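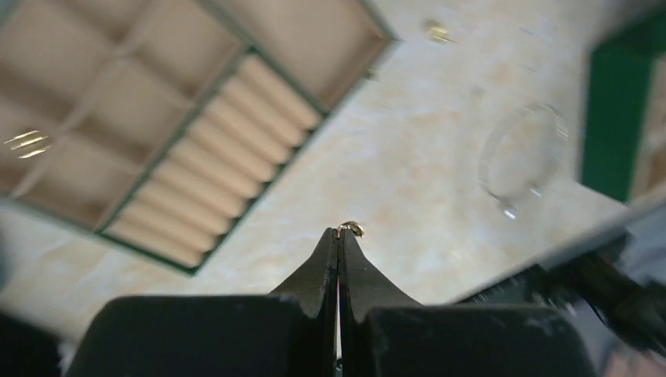

Enordale Jewelry Tray Review: Five Weeks With the Green One

I should say up front that I am a dish person. For most of my adult life my jewelry has lived in a dish. A cereal bowl, if we're being specific, on top of the dresser, with everything I own in it and usually a couple of bobby pins and a button. Every morning I'd stir it with one finger until something shiny came up, and if I was lucky there'd be a second one like it.

My sister-in-law got tired of hearing me complain about tangled chains and told me to buy a tray like a grown woman. So in April I bought the Enordale tray in dark green with the beige lining, and I've been using it every day since. A few of you asked for the full report after I mentioned it in the comments on the nightstand post, so let's go!

What you're getting

It's an open tray, no lid, with a thin dark green rim and a beige lining that has a fabric sort of feel. One part is padded rolls for rings and the rest is open compartments, mostly with pale beige partitions between them. The biggest compartment is much bigger than I expected, and I mean that as a compliment. Mine got to stay empty for the first few days because I couldn't decide what deserved it.

I went with the green because everything else in this category seems to come in gray velvet or blush pink, and I have nothing against either but my bedroom already has a lot of gray in it. The green is properly dark, the kind you'd see on an old library lamp. Next to a pale tabletop it looks fantastic. I've been doing my sorting on the cream table with the marbled top (the one with the tan-orange patches that I dithered over for so long) and the two together make my earrings look more expensive than they are.

The ring rolls

This is the part I bought it for, and it's the part I like best. There are eight rolls in the ring section, all padded, in a light beige that goes a little peachy in warm light. You push the ring down into the groove between two of them and it stays put. I turned mine sideways to see what would happen (over the bed, I'm not reckless) and the only one that slid out was my grandmother's big cocktail ring, which is top-heavy and falls off me too.

The padding is firm. I had a cheaper tray from Grandlow years ago where the rolls went flat in the middle after one summer, and you'd end up with rings lying on their sides at the bottom of a little trench. So far these have kept their shape. I'll come back and update this if they sag.

My one gripe is with very thin bands. The grooves are deep, and a skinny stacking ring goes right down into the shadow where you can't see it against the lining. Twice I've thought I lost one. Now I keep those toward the rounded ends of the rolls, where I can get a fingernail under them.

Where do the earrings go?

Okay. So this is where I have feelings.

There's no dedicated spot for studs or small hoops. You can poke studs into the grooves between the ring rolls, and plenty of people do, but it gets crowded fast and the backs fall down in there. I tried it for a week and spent a lot of that week digging out backs with tweezers.

What I do now is put small earrings in pairs in the open compartments. The trouble is that they slide. A small gold hoop is curved and smooth and it wants to roll away from its partner, and by the end of the day your nice neat pairs have all swapped dates. A folded square of felt on the bottom helps a lot. I cut mine from a craft store sheet, and if Enordale wants to send a couple of little inserts in the box next time, I would be a very happy woman.

If you mostly wear studs, I think you'd be better off with something like the Plolteck, which my friend Tove Toft has. Hers has rows of tiny holes for posts and she can see every pair she owns at a glance. It's a bit of a pain for rings though, and she keeps those in a separate pouch. We've talked about trading for a week to see who cracks first.

Necklaces and bracelets

Bracelets are fine, just drop them in the big compartment. Chains are fine too as long as you close the clasp before you put them down. An unclasped chain will find another unclasped chain, no matter how nice the tray is. I lay mine in loose coils with a bit of space between them and I've had one tangle since I started, and that one was my fault for being in a hurry.

Long pendants are a squeeze. I have one on a very long chain that I've given up on and hung from a hook.

The big sort-out

You can't just tip a cereal bowl into a tray. I tried. What I'd suggest is clearing a table, putting the tray at one end where you can reach it, and spreading everything out flat so you can see it. Then pick things up one at a time and give each one a home. It sounds slow and it is slow, but I put on a podcast and got through the whole bowl in an evening.

A few things I learned along the way:

Do the rings first. They go in quickly and you feel like you're winning.

Match earrings on the table before any of them go in the tray. I kept putting singles in a compartment "for now" and then couldn't find them when the partner showed up.

Work over a pale surface if you can. Gold shows up nicely on cream, and I would never have found half the earring backs on my dark wood dresser.

Keep a little box nearby for the stuff that's broken or missing its other half. Mine had a lot in it by the end, including a clip-on from a Halloween costume and a charm that I'm fairly sure belongs to my niece.

Cleaning it

The lining picks up lint, which I guess any light fabric would. A sticky roller gets it off the flat floors of the compartments, but it can't get down between the ring rolls. For those I use a soft makeup brush and go along each groove. Foundation smudges are harder. I got one off with a barely damp cloth and one is still there, next to the divider, looking at me.

The green rim just wipes clean. I haven't managed to scratch it yet.

The price

I paid 20 dollars for mine, on sale, and at that price I think it's a bargain. I looked at the Hallgrímsson one too, which is gorgeous and comes with a lid and a lock and all sorts of drawers, and then I looked at the price and closed the tab. If you have real heirloom pieces you might want the lid. My stuff is mostly flea market and birthday presents, and I like being able to see it when I walk past.

The lack of a lid does mean dust. I was a bit worried about that, but I'm in and out of it so often that it hasn't built up. Cat owners might feel differently! A friend's cat considers any open tray to be a bed or a buffet, and I can't see a row of padded rolls lasting long in that house.

Would I buy it again?

Yes, for the rings alone. I wear more of them now that I can see them, including two that had been at the bottom of the bowl for so long I'd forgotten I owned them. The earring situation is a real weak spot and I'd knock off a star for it, maybe a star and a half if you're a studs-every-day kind of person. The felt trick makes it livable.

I'm also thinking about a second one for my scarves-and-brooches drawer, but I need to measure first, because I have a long history of buying organizers that are half an inch too wide. If anyone has fitted this one inside a standard dresser drawer, please tell me in the comments which dresser it was.

Posted May 16, 2022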